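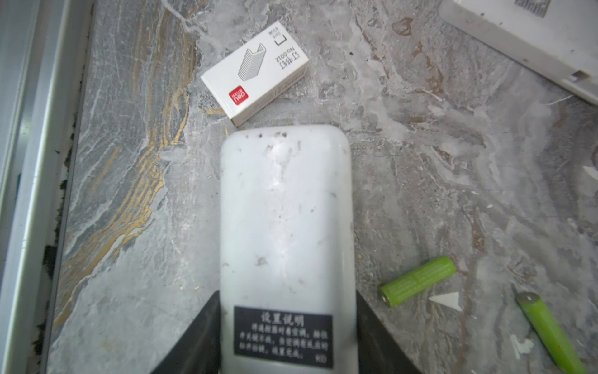
ホーム　事業概要　報告書　様式集　お問い合わせ

Mahuika計画　進捗報告書（把持部の異常停止および安全措置に関する件）

提出日　2023年11月29日
提出先　Bristham助成事業事務局
作成　Mahuika計画　実施責任者　オ・ヘジン（Hye-jin Oh）

１．本報告の趣旨

本計画は、住居内の床面に置かれた日用品を腕型ロボットで拾い上げ、所定の場所へ戻す作業の実用性を検証するものである。本期は、石材の床に置かれたエアコン用リモコン、単三形乾電池、ステープル針の小箱などを対象物とする把持作業に着手したが、作業中に把持部の異常が発生し、一時中断の措置をとった。本報告では、異常の内容、原因調査の結果、再開にあたって講じた措置、ならびに計画全体への影響を述べる。助成条件に定める「安全に関する事象の報告」を兼ねるものとして取り扱われたい。

２．本期の実施状況

前期までは作業台の上で把持試験を行っていたが、本期から床面での作業に移行した。床面では対象物が壁際や金属枠の近くに位置することがあり、把持部の進入方向が制約される。また、複数の物が近接して置かれるため、目的とする物だけを挟み、隣の物に触れずに持ち上げる動作が求められる。

リモコンの把持は、手首部のカメラ映像から輪郭を推定し、長手方向の端に近い部分を左右の指で挟む方式を基本とした。中央部を挟む方式も検討したが、操作面のボタンを押し込むおそれがあり、採用を見送った。乾電池は転がりやすく、指先が片側に先に触れると姿勢が変わるため、接近速度を下げて対応している。

対象物には日常の使用に伴う汚れや埃が付いたものも含めている。清掃済みの物だけで試験した場合、住居内の実情から離れた結果になるとの指摘を前回の審査で受けており、本期の計画に反映した。床面の埃についても、試験前に拭き取ることはせず、そのままの状態で作業を行っている。

３．異常の内容

本期中に、把持部が指定した上限を超える力で閉じ続ける事象を5件確認した。いずれも床面作業中に発生しており、作業台での試験では同様の記録がない。人の負傷および建物の損傷はなかった。

最初の事象は、リモコンを挟んだ状態で映像の更新が止まり、操作員が開放を指令したにもかかわらず、指が閉じ方向に力を加え続けたものである。操作員は非常停止を押し、腕の動作は直ちに止まった。しかし把持部の保持力は残り、リモコンを取り外すには把持部の電源を切る必要があった。リモコンの外装に軽いたわみが生じたが、割れには至っていない。

続く事象のうち、安全上最も重く受け止めているのは、乾電池を対象とした作業で生じたものである。指先が乾電池の側面を斜めに挟み、保持力が上限設定を超えた。電池の被覆に圧痕が残り、当該電池は使用を中止して、金属製容器に隔離したうえで廃棄の手続きをとった。液漏れおよび発熱は確認されなかったが、強い力で変形した電池は内部短絡を起こすおそれがあり、結果が軽微であったことをもって軽微な事象と扱うことはしない。

残りの事象では、対象物を落としたもの、開放動作が遅れたものがあった。落下したリモコンの電池蓋が外れた例もある。開放の遅れについては、当初、操作員が指令の入力誤りと判断して再操作しており、異常としての記録が後日になった。記録の遅れは当方の手順の不備によるものであり、第６項で改善内容を述べる。

４．原因調査

調査は、把持部の製造元であるNesicoの技術窓口の協力を得て、当方が実施した。制御にはSikachを使用しており、双方の動作記録を時刻で突き合わせた。

（１）把持力設定の消失
Sikachは、手首カメラとの通信が一定時間途切れると、関連する処理を自動的に再起動する。その際、把持部への接続も一度切れて張り直される。把持部側は接続が張り直されると把持力の上限を出荷時の値に戻す仕様であり、当方が床面作業用に下げていた上限が失われていた。Sikachの画面には再起動前の設定値が表示され続けるため、操作員が画面から異常に気付くことはできなかった。

（２）通信の途切れ
通信の途切れは、腕を低く伸ばし、手首を床面近くまで下げた姿勢に集中していた。この姿勢では手首部の配線が強く曲がり、コネクタに横向きの力がかかる。分解点検の結果、コネクタの固定爪に摩耗が認められた。作業台での試験で同じ事象が起きなかったのは、配線がこの角度まで曲がる姿勢をとらなかったためと考えている。

（３）非常停止後の保持力
非常停止は腕の駆動を遮断するが、把持部の電源は別系統であり、遮断の対象に含まれていなかった。持ち上げた物の落下を防ぐ目的で、設計時にこの構成を選択している。作業台での利用を前提とした判断であり、床面作業へ移行する際に見直すべきところ、移行時の安全確認表にこの項目がなかった。

（４）床面の埃の影響
指先への埃の付着が滑りを招き、把持力を高める方向に制御が働いた可能性を検討した。付着の多い条件と少ない条件で比較したが、上限を超える動作との関連は見いだせなかった。ただし、滑りによる把持のやり直しは埃の多い条件で増える傾向があり、作業効率に関する課題として別途扱う。

以上より、直接の原因は（１）と（２）の組合せであり、（３）が事象の影響を拡大させたものと判断する。

５．講じた措置

最初の異常を確認した後も、設定の再入力によって作業を継続した期間がある。この判断は適切でなかった。乾電池の事象を受けて床面作業を全面的に中断し、中断期間は2週間に及んだ。この間に次の措置を完了した。

・Sikachの接続処理を改修し、把持部との接続が張り直されるたびに上限値を送信し、把持部から読み出した値と照合する。一致しない場合は把持動作を許可しない。
・画面に表示する値を、保存された設定値から把持部の実測の読み出し値に変更した。
・手首部の配線経路を変更し、コネクタの手前に固定具を追加した。摩耗したコネクタは交換した。
・非常停止の回路を改め、腕の停止と同時に把持部を無励磁とする。高い位置で物を保持している場合には落下が起こり得るため、床面作業では持ち上げ高さを制限する。
・乾電池を対象とする作業には、他の対象物より低い専用の上限値を設けた。電池の近くにある物を把持する場合も同じ値を適用する。

措置後の確認として、床面近くの姿勢で意図的に通信を切断し、把持部の上限値が維持されるかを調べる試験を200回行った。上限値の消失および照合漏れは発生していない。確認試験では乾電池の代わりに同寸法の樹脂製模擬品を用いた。

なお、本計画で使用する腕は2台あり、異常が生じたのは床面作業に充てた側のみである。もう一方にも同じ改修を行ったが、配線経路の変更に必要な部品が未着のため、床面作業には使用していない。

６．手順および体制の見直し

操作員が指令と異なる動作を認めた場合は、原因の推定を行う前に停止し、その時点で記録を作成するよう手順を改めた。再操作で動作が回復した場合も記録の対象とする。従前の記録様式には「再操作により復旧」の区分がなく、この種の事象が通常作業として処理されていた。新様式を添付資料に収める。

把持部の内側に手を入れる作業についても規定を設けた。挟まれた対象物を取り外す際は、把持部の電源を切り、表示灯の消灯を確認してから行う。最初の事象では、操作員が電源を切る前に対象物を手で引き抜こうとしており、指を挟まれる危険があった。当該操作員への聞き取りでは、非常停止を押した以上は把持部も停止しているとの認識であったことが確認された。この認識は従前の教育資料の記載に基づくものであり、資料を改訂し、全操作員に再教育を実施した。

試験条件を変更する際の安全確認表には、非常停止の対象範囲、配線の可動域、対象物が破損した場合の危険の各項を追加した。今後、作業場所や対象物の種類を変更する場合は、実施責任者の承認を得るまで試験を開始しない。

７．計画への影響

中断により、床面作業の評価に遅れが生じている。リモコンと小箱の把持評価は今期中に必要な記録を得られる見込みであるが、乾電池の評価は次期へ繰り越したい。評価の手法および到達目標に変更はない。

経費については、コネクタおよび固定具の購入、ならびに回路改修の費用が新たに発生した。いずれも消耗品費の範囲内で支出しており、費目間の流用は行っていない。追加の助成は求めない。

機器の借用期限は次期の途中に到来する。繰越が承認された場合は期限延長の協議が必要となるため、事務局の判断を早期に得られれば幸いである。

８．残された課題

把持部が接続の張り直し時に上限値を出荷時の値へ戻す仕様そのものは変わっていない。今回の改修はSikach側で補うものであり、他の制御系に接続した場合には同じ問題が起こり得る。Nesicoには、設定値を把持部内に保持する機能の追加を書面で要望した。11月末の時点で回答の時期は示されていない。

また、配線の固定具は暫定の設計であり、長期の使用による緩みを評価できていない。当面は毎回の作業前に目視と手触による点検を行い、点検結果を作業日誌に残す。固定具の恒久的な設計は、手首部のカバーの変更と併せて次期に行う。

埃の多い床面での滑りについては、指先の表面材の変更を候補として検討している。表面材を変えた場合、適切な上限値も変わるため、変更後は改めて通信切断試験を行い、結果を次回の報告に記載する。

９．事務局への確認依頼事項

（１）乾電池の把持評価を次期へ繰り越すことの可否
（２）本報告をもって安全に関する事象の報告とすることの可否
（３）改訂後の安全確認表について、様式上の不足の有無

添付資料
　事象別記録票
　動作記録の照合結果
　通信切断試験の成績
　改訂後の安全確認表および事象記録様式

お問い合わせ：Mahuika計画　事務担当　｜　無断転載を禁じます　© Mahuika計画　｜　ページの先頭へ戻る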